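Packaging Waste in Our Dormitory
Final report, December 19, 2021

In October we asked 76 students of the Vellidholm dormitory what they do with snack and food wrappers. Only 18 of them sort soft wrappers separately.
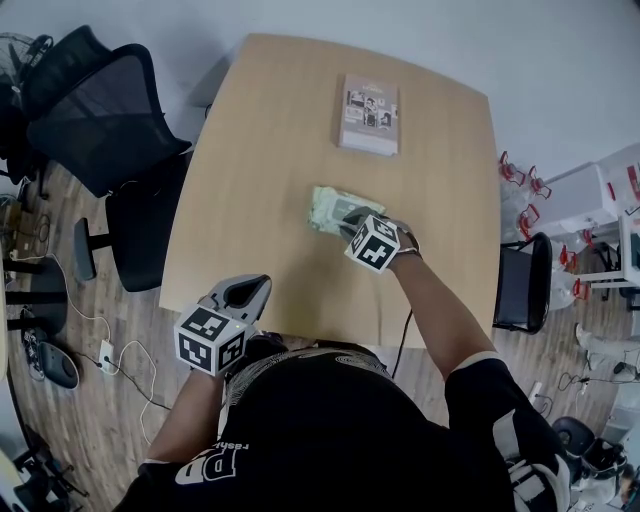

Onu Jolach

The second question was about price. Most students would pay a little more for paper wrapping, but they do not find it in the shop near the campus. We did not ask teachers.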